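Ironing a cotton shirt without a steam station

The method below uses a plain dry iron, a spray bottle and a padded board. It applies to woven cotton shirts of ordinary weight. Knitted fabric needs a different approach and is covered on a separate page.

Before you start

Read the care label. Two dots on the iron symbol mean medium heat, three mean high. Empty the pockets and undo all the buttons, cuffs included. Fill the spray bottle with 300 ml of water. In hard-water areas use distilled water, or mineral spots may show on dark fabric.

Dampening

Mist the shirt evenly on both sides, roll it up and leave it for ten minutes. The roll lets the moisture spread through the seams, which dry more slowly than single layers. A shirt taken from the line while still damp needs no misting.

Order of work

1. Collar. Iron the underside first, from the points toward the center, then turn and repeat.
2. Yoke. Fit one shoulder over the narrow end of the board and work toward the middle of the back.
3. Cuffs. Inside first, then outside. Go around the buttons – never over them.
4. Sleeves. Lay flat along the underarm seam and smooth by hand before the iron touches the cloth.
5. Back, then the two front panels. Finish with the button band.

A rounded fold, a narrow crease and creases across a worn shirt:
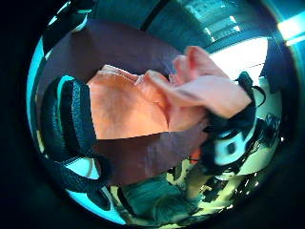
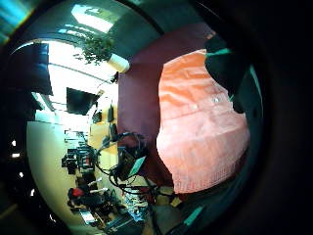

For a crease that stays after two passes, dampen that spot again, lay a thin cotton cloth over it and press straight down for five seconds. Do not slide the iron. Lift it, move it and press again.

Hang the shirt with the top button closed and leave it for 15 minutes before wearing. Warm cotton takes new creases easily – do not fold it straight from the board.

Page maintained by Philomena Tully. Last revised March 24, 2023.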